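The jam money

Every June the village of Tedmont remembers that it dislikes the village of Marín Cross. The cause is jam. Both hold a fete on the same afternoon, both sell strawberry at the gate, and both are certain the other one uses too much sugar.

Madhu Dubey moved to Tedmont for the quiet. Within a month she had been asked which side she was on. "I said I liked marmalade," she says. "There was a long silence and then someone took my plate."

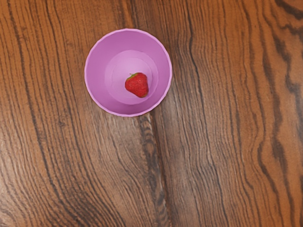 One strawberry, one bowl. The feud needs rather more.

Last summer Tedmont made 600 jars and sold 575. The missing 25 are still discussed in the Vorken Arms, where the favoured theory involves a van. Benito Montoya, who drives the only van, would like it known that he was in Flisedlow having a tooth out.

He has lived here long enough to remember the truce, when the two fetes merged and shared a tent. It lasted 4 hours — most of them spent arguing over labels. The tent is now in his garage. Each village has written to ask for it back, and he has replied to both that he is looking into it.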